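Door sim tips, Dratiletti house scene

Quick notes for anyone tuning the Dulto planner on doors. Updated Feb 15, 2019.

Grey-green door, navy wall, all rendered in Randex:
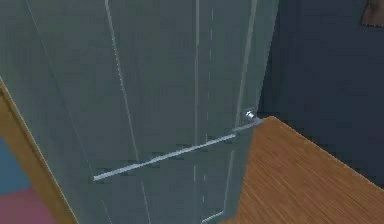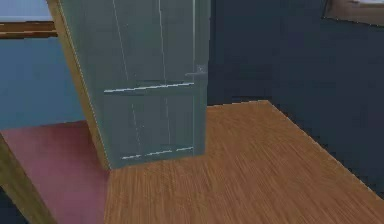
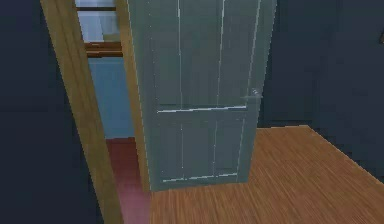 Before you run

- Check hinge axis first. Wrong sign = door swings into the wall.
- Turn compression down. Blocky edges wreck the handle detector, esp on dark walls.
- Pale panel lines on the door get picked up as handles. Mask them, or raise the threshold to 75.
- Dont train on one angle only. Close up plus a step back, minimum.

If the planner hangs

- Kill it, clear the cache, reload seed 316.
- Still stuck? Drop the joint limit by 2 degrees and try agian.
- Kuzmenko plugin off untill the April build. Leaks memory after 6 resets.

Save your config before you touch friction.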